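Zip bag month at the robotics club 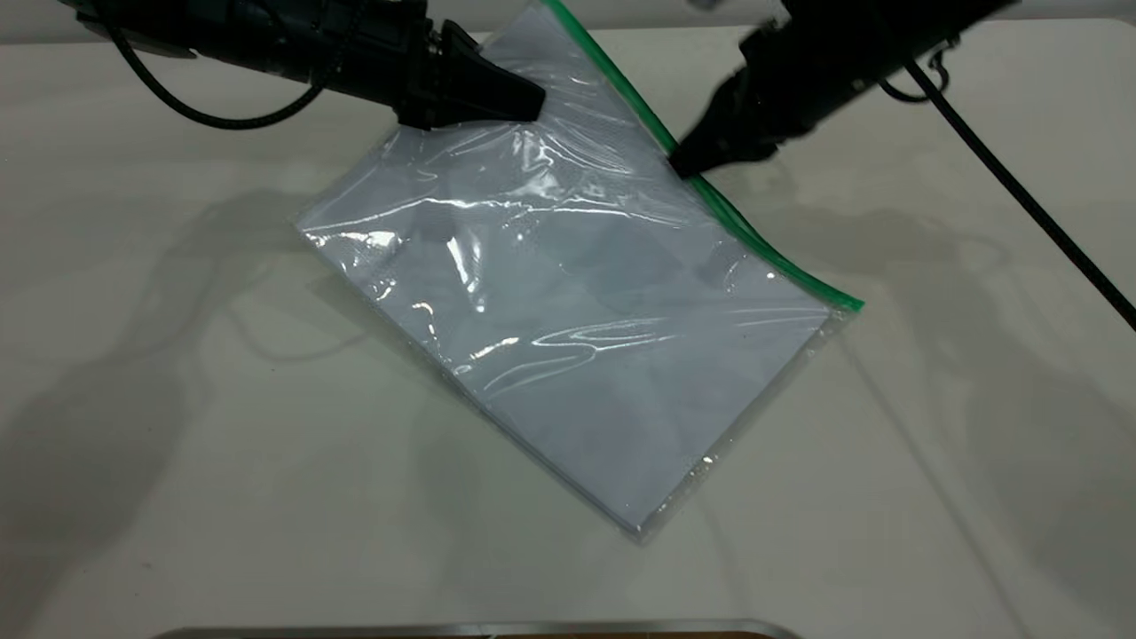 Both grippers on the bag, right one at the green seal.

Our club picked the zip bag as the October task, and I've been on it most evenings after class. The goal is simple to say. One arm holds the bag, the other works along the seal, and at the end a judge picks the bag up by the far side and tips it. If the contents stay in, you get the points.

The Molstead rules give each team 2 arms and 200 seconds. The arms have to stay on their mounts and you can't tape the bag to the table. You can load the bag with whatever you like as long as it lies flat. A full bag keeps its shape and gives the holding arm something to push against. An empty one slides all over the place, and we lost a week to that before we reread the rules and saw we were allowed to fill it.

The seal is the hard part. A person pinches it between thumb and finger and feels the two halves click. Our grippers don't feel anything. They know how far closed they are and how much current the motor is drawing, and that's all we have to go on. Too little pressure and the seal stays open in spots. Too much and the whole bag drags along with the fingertip.

Clear plastic is also bad for the camera. The glare moves every time the plastic moves, and our first program kept picking bright wrinkles as the edge of the bag. We switched to looking for the green strip and ignoring everything else. It's a plain color threshold, nothing clever, and it beats what we had before. It would fail on a bag with a clear seal. I asked, and the rules say the color is up to the team.

So far we have 163 recorded attempts by remote control, where one of us drives both arms and the computer saves the motions. I drove a lot of those. It takes patience. My left hand wants to help the right one, and the left arm has to stay put or the bag turns.

The other team in our section, Barkus, is doing it with the bag standing upright in a holder. I think they'll be faster than us if they can get the first corner started. We'll see at the Cekham meet.

Next on my list is the cables. They need to be clipped back along the arms before we try the full length of the seal at speed. After that I want to redo the fingertip pads, which are getting smooth.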